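An afternoon at the Hirnar open day

29 Apr 2021

I finally got to the robotics open day at Hirnar, and I have been talking about it to anyone who will stand still.
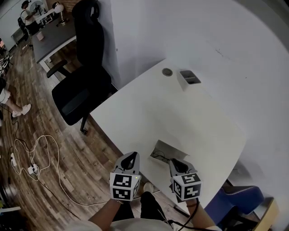
So what do you do with a robot lab when you're a visitor and you can't program anything?

You pick up a pair of hand-held grippers and do chores with them. The idea is that a person does an everyday task many times over, the devices record how the hands moved, and the recordings go into training a robot arm to do the same job. Hanna Tomaszewski, who was running the demonstration, put it more simply: you lend the robot your hands for a bit.

I loved this. I had expected to stand behind a rope and watch a big arm swing about (there was an arm, more on that below), and I had a trigger under my fingers within a few minutes of hanging up my coat.

The grippers took some getting used to. My first instinct was to squeeze much too hard, and my second was to twist my wrist as if I still had fingertips at the far end. You don't have fingertips! You have two jaws and whatever patience you brought with you. Each gripper has a white cube on the front with black-and-white square patterns on it, and these are the markers that let the system work out where the device is and which way it is pointing. I kept turning mine away from the view without noticing, and Hanna kept saying "cubes" in a very calm voice until I stopped.

We started with folding a dish towel. Fold it in half, fold it again, put it down, shake it out, start over. I was terrible. The corner slid out of the left gripper again and again, and when I finally had both corners I let go of the wrong one. Then we moved on to putting a spoon in a mug, which sounds like nothing and is so satisfying when it goes in cleanly. I asked whether my bad attempts got thrown away. Some do, Hanna said, but a wobble followed by a good recovery can be worth keeping, as the robot will wobble too.

For a task like the towel they like to have some 800 good recordings before they train on it, and Zbigniew Jakubowski, at the next desk, said he would be happier with 1,000. They have clearly had this discussion before. A regular operator gets through 48 in a session and then has to take a proper break. I managed far fewer, and my forearms felt it on the train home.

Now the arm. It lives in a side room, and we went in small groups to see it fold the same kind of towel, using what it had picked up from people at the desks. It is slow. It lowers itself, stops, seems to think, pinches the edge, and carries it across with such care that our whole group went quiet. The first fold was lovely. On the second it picked up air, closed on nothing and carried that nothing across just as carefully - and then went back and tried again from a little farther left. Somebody behind me clapped. I may have clapped as well.

What I liked best was how ready everyone was to talk about the parts that don't work. Thin cloth is hard. Anything shiny is hard. Moving the whole setup to a room with different light can undo weeks of progress, and Zbigniew told us about a June when the afternoon sun came in low and the results dropped every day after lunch until they bought blinds. I could have listened to that sort of thing all day.

There was a short talk as well, 30 minutes with questions, given by Aniela Bielecka from Takum, who work with the lab on the software. A fair bit of it went over my head, but her clips of early failures were wonderful. One gripper spent a full minute trying to pick up its own shadow. A man near the front asked if all this would end up in kitchens, and she said she would like to see it sort laundry reliably first, and that she had a pile at home ready for testing.

A few practical notes if you are thinking of going to the next one. Wear short sleeves or something close at the wrist, because a floppy cuff gets in the way of the trigger. Book a slot for the arm room when you arrive, as those fill up first. Ask for a second turn on the grippers later in the day. My second go was so much better than my first, and I got the towel into quarters twice in a row!

Hanna says they hope to have a drawer-opening task ready for visitors next time. I have put my name on the list.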